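Masley stellt Servicepaket für humanoide Roboter vor

Inbetriebnahme, Schulung und Wartung aus einer Hand – Start im März

Postoswood. Der Automatisierungsdienstleister Masley erweitert sein Angebot um ein Servicepaket für Betreiber humanoider Roboter. Unter dem Namen Zosberg fasst das Unternehmen Leistungen zusammen, die bislang einzeln beauftragt werden mussten: die Einrichtung vor Ort, das Einlernen von Greifaufgaben, die Schulung des Bedienpersonals sowie die laufende Wartung. Das Paket ist ab März erhältlich und richtet sich an Forschungseinrichtungen, Ausbildungszentren und mittelständische Betriebe.

Zosberg hat eine Laufzeit von zwölf Monaten. Zu Beginn richten Fachkräfte von Masley das System in den Räumen des Kunden ein, prüfen Gelenke und Leitungsführung und stimmen die Bewegungen von Armen und Händen auf den vorgesehenen Arbeitsplatz ab. Für diese Phase sind neun Arbeitstage angesetzt. Während der Einrichtung bleibt stets eine eingewiesene Person in unmittelbarer Nähe des Roboters.
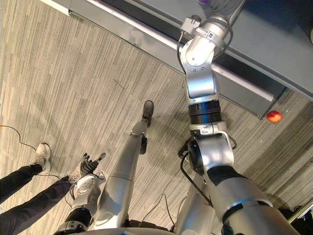
An die Einrichtung schließt sich eine Schulung im Umfang von 40 Stunden an. Sie umfasst das sichere Ein- und Ausschalten, das Anlegen neuer Greifabläufe und das Verhalten bei Störungen. Die Teilnehmenden arbeiten dabei an der eigenen Anlage. Unterlagen liegen in deutscher und englischer Sprache vor.

Die Wartung erfolgt nach einem Prüfplan mit 64 Positionen, der unter anderem Antriebe, Handmechanik, Steckverbindungen und Kabelmäntel erfasst. Jede Prüfung wird protokolliert, die Protokolle stehen dem Kunden über ein Onlineportal zur Verfügung. Die Ersatzteilversorgung übernimmt der Logistikpartner Mokoena, der hierfür am Standort Postoswood ein eigenes Lager unterhält.

„Viele Betreiber verfügen über ein leistungsfähiges Gerät, aber über keine feste Ansprechstelle für den Alltag“, erklärt die Geschäftsleitung von Masley. „Mit Zosberg erhalten sie einen Vertrag und eine Rufnummer.“

Das Paket kann unabhängig vom Hersteller des Roboters gebucht werden. Voraussetzung ist eine technische Erstaufnahme, deren Kosten bei Vertragsabschluss angerechnet werden. Angebote erstellt der Vertrieb auf Anfrage.

Pressekontakt: Masley, Unternehmenskommunikation, Postoswood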